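## 6. Setting up a couple account in Ernadix

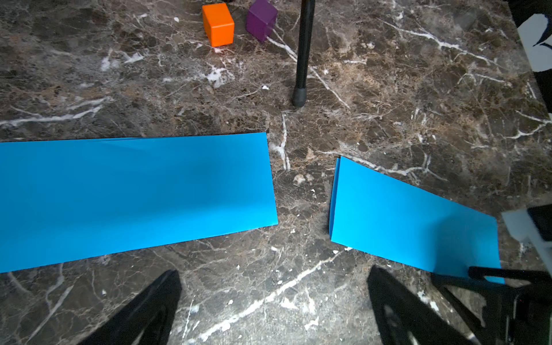

A couple account links two individual client records so that joint sessions, shared forms and joint invoices are held in one place. It does not merge the records. Notes written in one partner's individual file stay in that file.

Before you start, check that:

- both partners already have an individual record with status **Active**
- each partner has a separate email address
- you are signed in with the Lead Therapist or Practice Manager role.

### 6.1 Linking the two records

1. Open **Clients** and select the record of the partner who made the first enquiry.
2. Choose **Relationships > Add link**.
3. Search for the second partner by surname or client number. Client numbers are entered without spaces (for example, 303).
4. Set **Link type** to *Couple*. Do not use *Family*, which opens the child consent forms.
5. Select **Send invitations**. Both partners receive a message with a link to the consent form.
6. Wait for both forms to come back. The link shows as **Pending** until then.

**Note:** An invitation expires after six days. To send it again, open the pending link and select **Renew**. The first partner's signed form is kept.

**Caution:** Do not sign the consent form on behalf of a partner, even at their request during a session. Use the paper form in Appendix B and scan it to the record.

### 6.2 Joint and individual notes

Once the link is live, a **Joint** tab appears in both records.

1. Before typing, check the coloured bar over the note field. Green is joint; grey is individual.
2. Write the note and select **Save draft** or **Sign**.
3. If a note has been saved in the wrong place, select **Move** while it is still a draft. A signed note can only be moved by the Practice Manager.

**Caution:** A joint note is released to either partner on request. Anything told to you by one partner alone belongs in the individual note – including phone calls made between sessions.

### 6.3 Questionnaires

The relationship questionnaire is sent to each partner separately. Answers are hidden from the other partner by default.

1. On the **Joint** tab, choose **Forms > Relationship questionnaire**.
2. Tick both names.
3. Leave **Share answers** off unless both partners have agreed to it in session.

Free-text boxes accept up to 200 characters. Longer answers are refused with error 116; the client is asked to shorten the text and nothing is lost.

### 6.4 Ending a link

Choose **Relationships > Close link** and enter the closing date. Joint notes become read-only. Individual records stay open and can be booked as normal.

For Hinmont and Mofokeng offices, requests to reopen a closed link go to Araba Gbeho. All other offices should write to the Emargate support desk, giving both client numbers and no names.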